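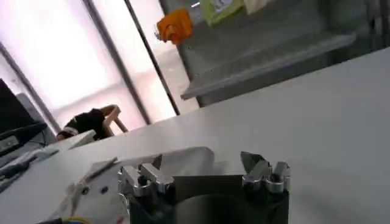 Workroom refresh is on for 17th August, and we can't wait! If you've been in lately you'll know how much lands on the tables over a summer, and how much of it belongs to somebody who hasn't touched it in weeks. The white tables by the big window are the nicest place in the building to work, with all that daylight pouring in, so we're starting there. The plan is simple: everything that isn't in use gets picked up, folded or coiled, and given a shelf of its own. Elin Voyle has drawn up the shelf plan (she has been itching to do this since December) and it's taped inside the door, so have a look before the day and tell her if your stuff is missing from it.

Cables first. They breed on the laptop table, and Kipchumba Kariuki is bringing 90 fabric ties so that every charger and adapter can be wrapped and labeled with a name. Anything without a name by the end of the afternoon goes in the Staltero box, where you can claim it for two weeks.
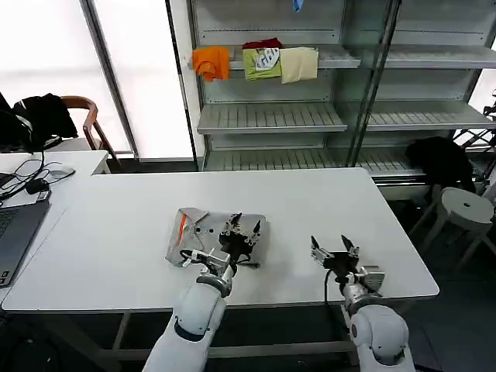

Next come the cloths. We love having them hung over the front of the tall gray shelving, orange, light green and cream, easy to grab and cheerful to look at, and they're staying put! The foil bags are another story. Please smooth them out flat before you put them away, as they take up twice the room crumpled, and check inside for anything left behind. Jackets and backpacks can go on the new hooks Farzad Najafi has put up in the hallway, which frees the wooden chairs for sitting on.

Fatima Bashir is making lunch, and her lentil soup alone is worth the trip. Doors open at nine and we'll stop at three, or sooner if there are lots of us. Come for an hour or come for the whole thing. Let Fatima know by Friday if you're eating, and bring a marker pen if you have one that still writes.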